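Category: Help Desk > Label Printing > Resolved
Posted in July by Sudheer Kulkarni

Subject: Labels come out blank after the software update

Good morning. I am writing for our packing department. We use Turent label software, and it sends the jobs to a thermal printer through the Zirkura print service. Since the last update the printer feeds the labels normally, but many of them come out with no text at all. There is no error on the screen. The job is shown as "completed".

What I have checked before opening this ticket:

The label roll is the correct type and the coated side is up. I scratched it with a fingernail and it makes a dark line, so the paper is good.
The printer self-test prints a full page of text, very dark and clear.
I restarted the printer, the computer and the print service, in this order.
I printed from another computer in the office. The result was the same.

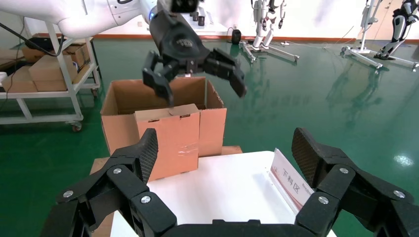 The blank labels do not come every time. If I print one or two labels, they are fine. If I send a long job, the first labels are good and then the text disappears until the end of the job. Yesterday we sent 3000 labels and the text stopped after label 675. I sent the same job again and it stopped at the same label. This made me think that the problem is in the data and maybe not in the printer, but I am not an expert in this.

Reply from Subbarao Arumugam, second line support

Hello Sudheer, thank you for the clear report. It saves a lot of time when the customer has already done the self-test. I agree that the print head is not the first suspect.

Please do the following:

1. Open the print service and go to Settings, then Queue.
2. Write down the value of "Job timeout". Please do not change it yet.
3. Export the label template and attach it to this ticket.
4. Look at line 675 and line 676 in your data file. Tell me if there is a special character, an empty field or a very long address.

Update from Sudheer, 2:15 p.m.

The job timeout is 30 seconds. The template is attached. In line 676 the customer name has a letter with an accent, and this is the first one in the whole file. All the lines before it have only plain letters.

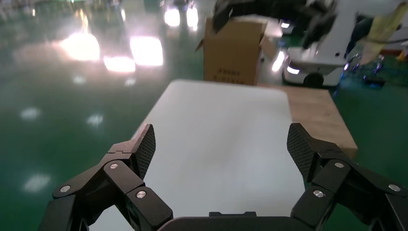 White board on the light wooden table.

I made a small test. I copied line 676 into a new file with five plain lines before it and five after it. The first five labels were good. From the sixth, everything was blank, also the plain ones. When I replaced the accented letter with a simple "e", all the labels were printed correctly.

Reply from Subbarao

This is exactly the test I wanted to ask for. Your template uses the font set named Amin, and after the update the service sends the text in a different encoding. When the printer receives a character that it cannot find, it drops the font and does not load it again until the next job. The timeout has no part in this, so please leave it at 30 seconds.

To correct it, open the template, select Document, then Encoding, and change it from "Automatic" to "UTF-8". Save it under a new name – the old file keeps the old setting in its cache. 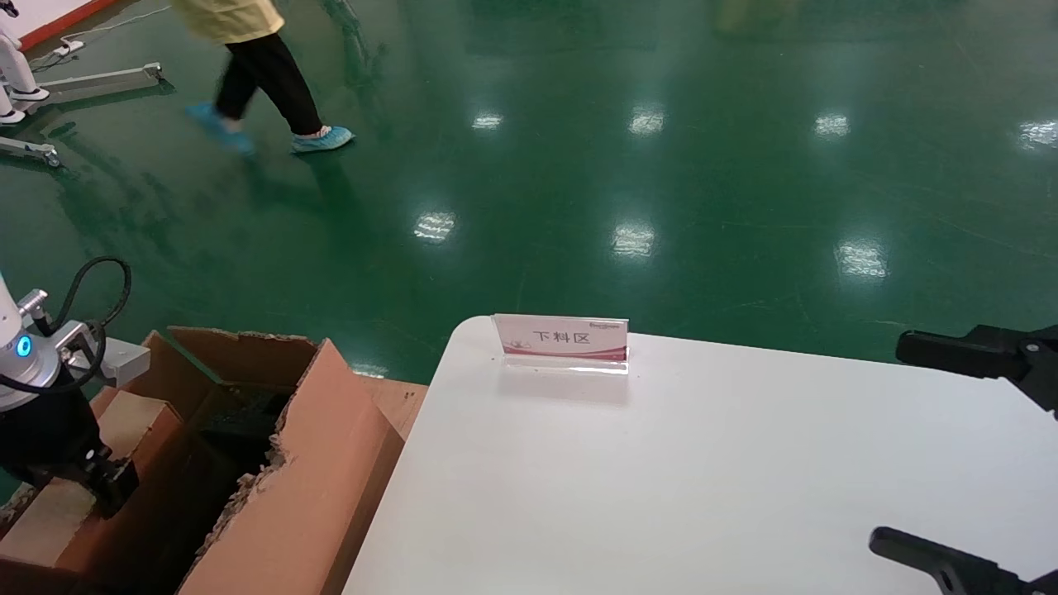

Update from Sudheer, 4:40 p.m.

I changed the encoding and saved the template with a new name. The small test is good and the accented letter is printed as it should be. Then I sent the full job again. All 3000 labels have text. I looked carefully at the labels after 675 and I compared the last page of addresses with the file.

One more question. We have 2 older templates which also use this font. Should I change them now, or wait for the next update?

Reply from Subbarao

Please change them now, in the same way. The next update will not touch templates that are already saved, so waiting would not help you. I will set this ticket to resolved, and you can reopen it by replying.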